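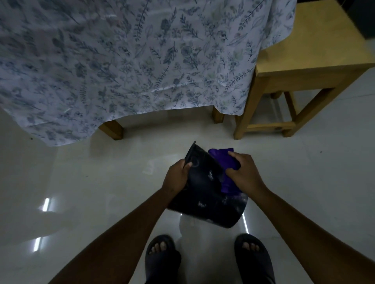

2 min read

Filed under: House Systems, Water

The softener in our basement went into bypass in October and stayed there for most of a month. I used the time to measure what it had been doing for us, and then to set it up properly, which the installer had not done.

Our supply comes from the Navville side of the district. The test strip that came with the unit put hardness "over 15 grains," the top of its scale and not much use. A drop titration kit gave 248 mg/L as calcium carbonate. Divide by 17.1 and you get 14.5 grains per gallon. I ran the test twice on cold water from the laundry tap, upstream of everything, and got the same drop count both times.

The unit is a Durbridge single-tank model with a metered valve. The valve counts gallons and starts a regeneration when the programmed volume has gone through. It has no way to sense hardness. If the number you enter is wrong, it will be wrong the same way every cycle. Ours had been programmed for 25 grains, a figure that may suit a well but does not suit this house. The result was early regeneration and a lot of salt down the drain.

Capacity is where the manual gets vague. It gives one rating at a heavy salt dose and leaves out the lower ones. I dropped the dose, accepted a smaller capacity per cycle, and worked the volume backward from our water bills. We use just under 3000 gallons a month. The old meter reading and the new one differed by 2675 for the last full billing period, with a week away from home in it.

Things I changed:

- Hardness set to 15 (the valve takes whole numbers only)
- Salt dose cut to the second-lowest setting
- Reserve set to one day of use
- Regeneration moved from midnight to 3 a.m., after the dishwasher is done

The bypass itself was a cracked seal in the valve body. Londoño Supply had the seal kit on the shelf. The Fastov kit listed for the same valve is a hair thinner and wept at the stem when I tried it, so I took it back out. Use silicone grease on the seals. Petroleum jelly swells some kinds of rubber.

What I noticed during the month without soft water: the kettle scaled up within days, towels and table linens came off the line stiff, and the shower glass needed vinegar. Coffee tasted the same to me. I had expected a difference there.

I still need to check the brine draw rate. The tank refills to the right level but seems slow to empty, and I suspect the injector screen. That is a ten-minute job with the water off, and I will post the numbers when I have them.

4 comments | 11 shares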